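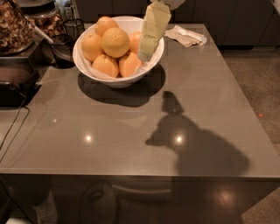 The orange is a citrus fruit, and for my money the best one to have in the house. It grows on a smallish evergreen tree with glossy leaves and white flowers that smell so strong you'll catch them from the other side of a garden. What most of us buy is the sweet orange, which is an old cross between the pomelo and the mandarin – so it never really existed in the wild, and I still find that a bit odd!

Navels are the ones with the little belly button at one end. It's a second tiny fruit that never got going. They have no seeds to speak of, so growers have to graft them, and every navel tree is more or less a cutting of a cutting of a cutting. Valencias come later in the year, have a few pips and make better juice. Blood oranges need chilly nights to get their red colour, and I've cut open plenty that hadn't bothered.

Then there's the bitter orange, or Seville, which you wouldn't want to eat raw (I tried it once, aged eight, for a dare). It turns up in the shops in January and goes into marmalade. My friend Trinity Whitlock boils hers whole and chops them afterwards, and I've gone over to her side after years of slicing raw peel and getting sore hands. One batch took 24 fruits and we were giving jars away until July.

Skin colour tells you very little about ripeness, by the way. In hot countries a ripe orange can stay quite green, as it's cool nights that bring out the orange. Go by weight instead: a heavy one is a juicy one. They'll keep for a week or so in a bowl and a good deal longer in the fridge.

The colour was named after the fruit, too. Before that, English speakers mostly got by with "yellow-red".

Related articles
Marmalade
Mandarin
Pomelo
Grafting fruit trees
Candied peel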